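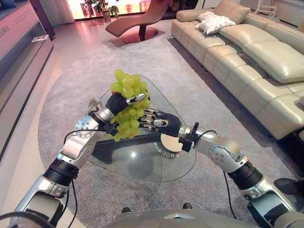 Perar Home Science, Sheet 21
Clearing the Living Room: Grapes, Glass and Knits
Updated Mar 11, 2021

Clearing a room means moving each object to the place where it is stored. The way an object is lifted depends on its weight, its shape and the material it is made of. This sheet covers 4 kinds of object: fruit, plates, bottles and clothing.

Grapes

A bunch of grapes is many berries joined to one branching stem. The small branches that hold single berries are called pedicels. They are thin, and they snap if the bunch is pulled by its berries. A bunch weighing 400 grams puts most of its load on the main stem, so the main stem is the best part to hold. If the stem is short, support the bunch from both sides or from underneath. Grapes also have a pale, dusty coating called bloom. It is a natural wax that slows down the loss of water, and it rubs off where fingers touch it.

Plates and bottles on glass

Glass is hard, but it can be scratched by grit. A plate that slides across a glass table may drag grit along with it. Lift the plate by its rim, straight up, and carry it level. A coaster protects the tabletop in a similar way, by keeping the base of a cup off the glass.

A plastic bottle is more stable when it is partly full than when it is completely full. The liquid sits low, and this lowers the center of gravity – the point where the weight of an object balances. Check that the cap is tight before you move a bottle of soda. 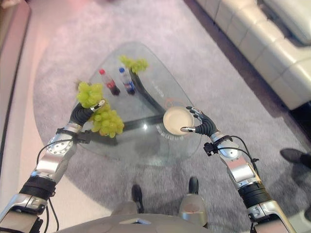 My class tried it with 2 bottles and the full one fell over first, one reader wrote, but when we tested a totally empty one it fell over even more easily. The result is correct. An empty bottle has its center of gravity near the middle and very little weight, so a small push is enough.

Knits

Knitted fabric is made of loops of yarn. Each loop passes through the one before it. When the fabric is pulled, the loops change shape and the fabric stretches. Ribbed knitting has raised columns and sunken columns side by side, and it stretches more across the ribs than along them.
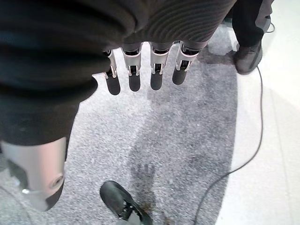

Black ribbed knit above a speckled gray carpet.

To pick up a knit, gather it in several places or put a hand underneath. Holding it by one corner lets its own weight pull the loops long. Fold it flat for storage. A heavy knit left on a hanger from January until spring can become longer at the shoulders.

Words to know
Bloom: the waxy coating on a grape
Pedicel: the small stem of one berry
Rib: a raised column in knitting

Next sheet: Why Dust Settles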